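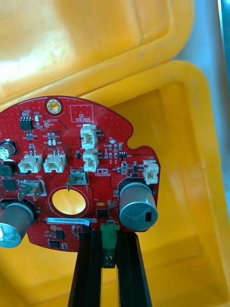

Page 100

Chapter 2
Sorting and Handling Bare Boards

Before you start. Read the whole opener, then do the bench setup. Don't skip to the exercises, they assume you know the layout.

By the end of this chapter you should be able to set up a sorting bench, pick up a bare board without touching what you shouldn't, read the white printing on it, and put it in the right bin. Sounds easy. Chapter 1 was easy too and half of you lost screws.

Why sort at all? Boards look alike from a metre off. Same colour, same sort of shape. Up close they're not. A Bakside board and an Arner board can both be red with a hole through the middle, and the only difference is a notch on the edge or one extra connector. Mix them up and the fault turns up three benches later, when it's somebody else's problem. Then it comes back and it's yours.

2.1 Reading the board

Start with the printing. White lettering, tiny. GND means ground, and on the red board at the head of this chapter it sits by one of the spade terminals. Look for QC STICKER as well: a white rectangle, left clear so the inspection label has somewhere to go. If the rectangle is bare, don't assume the board failed. Don't assume it passed either. Check the job sheet.

Then the connectors. White plastic, wire-to-board. Some sit well inside the outline, some hang a bit past the edge, and the ones that hang over get knocked. Hold the board by its edges, away from those. Fingers off the spade terminals, they bend. Don't straighten one yourself, put the board aside and write it up.

Last, the outline. Curves, steps, notches. Trace it with your eye, not your thumb.

2.2 Bins

Use rigid plastic, one bright colour for the whole bench. Yellow is good. Small parts show up against it and so does dirt.

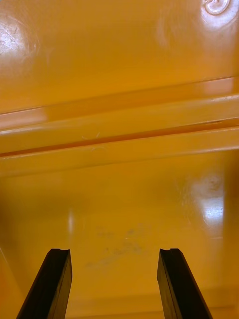
Wipe bins out before every session, and get right into any grooves and corners. A dry brush first, then a lint-free cloth. Solder crumbs are the usual culprit, also clipped leads. Tip the bin to the light and look along it, you'll see more than you will from straight above. The Drisard workbook has you do this once a week. Thats not enough.

Don't stack boards in a bin. One layer, with a bit of room between.

2.3 The bench

Tray in the middle, bins either side, pairs. Line the tray with clean white paper and change the paper when it gets grubby or creased. Everything starts in the tray. Nothing goes straight from bag to bin, even if your sure what it is.
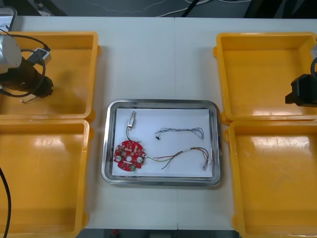 Fig. 2.3 Lined tray with parts, yellow bins in pairs at left and right.

Label the bins before you begin. Tape on the outside, marker, big letters. Cherkaoui bins come with a card slot but the cards fall out, so tape those as well.

Now turn to Exercise 2A. You'll need the tray, four bins, paper, tape and the job sheet from the back of the book.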